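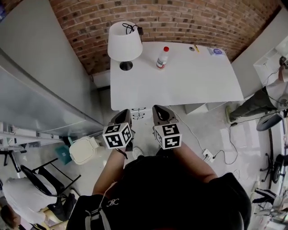
Thread: Landlord wants to paint over interior brick, worth arguing?

nernthorpe_tenant
My building is the old Majali warehouse on the canal side. 13 units, all with one wall of original brick. We got a letter saying every brick wall will be sealed and painted white in January. Reason given is dust. My wall does shed a bit near the floor but I like it and it's half of why I signed the lease. Can they do this? And is paint a bad idea for old brick anyway?

grout_and_about
They own the wall, so probably yes, unless your lease says something about finishes. Read it first.

On the second question, paint on interior brick is fine if the wall is dry. If it is an outside wall and takes in rain, ordinary wall paint holds the water in and the faces start to pop off. I have repaired a lot of those.

Flideck
Disagree with the "fine if dry" part. No old brick wall is dry all year. I painted one in my last place with regular latex and it was bubbling along the bottom within 2 winters. Stripping it cost me 3,000 and the brick never looked the same.

grout_and_about
That wall had a water problem before you painted it. Was the gutter above it checked?

Flideck
Gutter was replaced before we moved in. It was the ground level outside, too high against the wall. So yes, water, but nearly every old building has something like that. 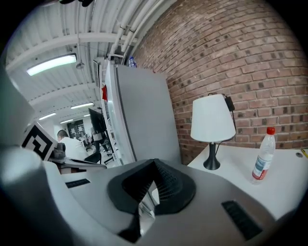 Mhairi Gillies
I rent in the same kind of building, and what worked for us was asking for a breathable clear sealer in place of the paint. Ours got one coat and the dust stopped. It darkened the brick a little, and the pale mortar went a shade yellower. You can't get it back to bare after that, so test a patch behind a bookcase.

nernthorpe_tenant
Do you remember what it cost? I'd offer to pay for mine if it got me out of the white paint.

Mhairi Gillies
200 for the one wall, labor included. The contractor was already in the building doing the others.

oldhouse_pat
I'll be the one to say it. White brick is easier to live with. My unit faces north and the red wall made the whole room dark by three in the afternoon. We used mineral paint, it has been up for years, no peeling. People get sentimental about brick that was never meant to be seen. Half of these walls were plastered originally.

Flideck
A warehouse wall was not plastered.

oldhouse_pat
Some were. Look for lime in the corners.

Agnes Yule
Moderator note, please keep it to the question.

To the original poster: ask the landlord in writing for the product name and data sheet. A clear sealer, a mineral paint and a latex paint are three different jobs and the letter doesn't say which. Grirnov manages a couple of buildings near me and they changed the plan after tenants asked for that.

nernthorpe_tenant
Lease says "landlord may alter wall finishes with notice," so that's that. I sent an email asking for the product and offering to pay for clear sealer on mine. Also asked whether anyone has looked at the outside of the wall. There's a downspout right behind my unit that drips.

grout_and_about
Get the downspout fixed before anyone seals anything, clear or white. Then leave the wall alone for a few months and see if the dusting slows down.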